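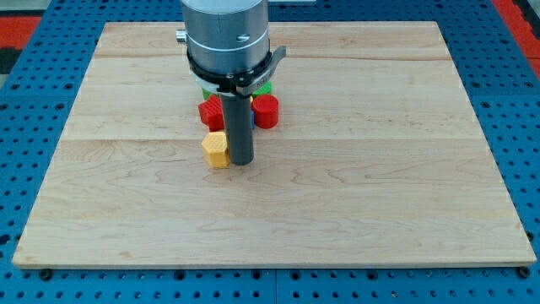 Stodia Block Layouts

Still images of small coloured blocks arranged on a light wooden board, with a layout record for each arrangement and shape and colour labels for part of the set. Compiled by Ismail Kamel and Ismail Bensaid.

Contents

images/ — 1556 still images, JPEG
layouts/ — 200 layout records, one per arrangement, JSON
labels/ — block labels for 856 of the images, CSV
sheets/ — the blank layout sheet and the shape key, PDF
CHANGES.txt
LICENCE.txt

Image files are named by layout number followed by a running number within the layout. The running number has no meaning beyond order of capture. Gaps in the numbering are images removed before release.

Subject matter

The blocks are small, brightly coloured and toy-like, each with a flat outline raised to an even thickness. The opening image has a yellow hexagon at the front of a close group and a red star directly behind it. Both are in the shape key and both are among the more frequent blocks in the labels.

Shape and colour are recorded separately. A given shape is not tied to one colour across the set, so neither field should be inferred from the other. We found this out the slow way with the hexagons.

An arrangement holds up to 11 blocks. Arrangements fall into three kinds:

cluster — every block touches, or nearly touches, at least one other
spread — every block stands clear of its neighbours
mixed — one cluster with one or more blocks standing apart

The limit between "nearly touches" and "stands clear" is half the width of the smaller block, judged by eye. Two people judging the same layout did not always agree. Where they did not, the record carries the value mixed and the field kind_disputed is set to true.

Board

All layouts were built on a light-coloured wooden board laid flat. Positions are given relative to the board and never to whatever the board is resting on. The wood grain is visible in many images and varies in contrast with the light. It should not be used for alignment; the board was turned round between some sessions and the turn was not always written down.

Layout records

Each record has the following fields.

layout_id: integer, matches the image file name
kind: cluster, spread or mixed
kind_disputed: true or false
block_count: integer, taken from the paper sheet
blocks: list of blocks, front to back, then left to right
session: letter
remarks: free text, often empty

Each entry in blocks has a shape, a colour and a list of neighbours. The neighbours list holds the positions of other blocks in the same record that touch it. Contact was checked by hand on the board before the sheet was signed off.

The block_count comes from the sheet and describes the layout as built. It is not a count of blocks that can be seen in any one image. Blocks may be partly or wholly covered in a particular image, and users who need a visible count should work from the labels.

Image labels

The label files have one row per block portion visible in the image. Columns:

file
shape
colour
cover
face_top
face_side

The cover column takes full, part or sliver. Full means the whole top outline can be traced. Part means the outline is interrupted but the shape can be named from what remains — the red star in the opening image is labelled part, with its right portion covered. Sliver is for a strip of colour too narrow to support a shape, and such rows have an empty shape value. Do not fill these from the layout record and then score a shape recogniser on them.

If one block shows on both sides of something in front of it, it produces two rows. We did not try to join them. Summing rows to get a number of blocks will therefore give too high a figure for some images.

The face_top and face_side columns are true or false. They were added because the side faces of the blocks come out a deeper tone than the top faces, and early label passes had orange entered for the sides of yellow blocks. All such rows have been corrected to the colour of the block. The yellow hexagon is the usual case: lighter on top, slightly orange on the sides, one block, colour yellow.

Colour terms

Colour is given as a plain word. There are no measured values, and no colour chart was used in any session. Shadow between closely set blocks shifts the apparent colour, particularly for red, where the folds between the points of a star can look much darker than its top. Labellers were told to name the block and ignore the shading.

Suggested uses

Naming shapes and colours in close groups. Testing whether a method can report which blocks are in contact. Comparing descriptions of a layout written by different people. The blank sheet has also been used on its own for table exercises, with no images involved.

Unsuitable uses

Measuring block size: there is no scale in the records. Stability or stacking: layouts are recorded as flat arrangements only. Estimating how people choose to arrange blocks, as most layouts were copied from a prepared list.

Known problems

Clusters are over-represented. The prepared list was heavy with them and we did not rebalance it.

Session D has several sheets on which left and right were entered from the wrong side of the board. Those found have been corrected. Others may remain — check the neighbours list against the images before relying on order within a row.

The shape key uses "star" for any pointed outline and does not give the number of points.

Remarks are in mixed spelling and some are abbreviations only their author could expand. They are left as written.

Splits

None supplied. Images of the same layout are very similar, so split by layout_id and keep each layout whole.

Related material

The layout sheet is adapted from the one used in the earlier Hosden shape trays. Hosden records use the same shape names but number their blocks from the back, and the two sets of records cannot be merged without reversing one of them.

Corrections

Send the file name, the row as it stands and the row as it should be. Corrections to labels go to Ismail Kamel, corrections to layout records to Ismail Bensaid. Changes are gathered and applied at the next release, with an entry in CHANGES.txt.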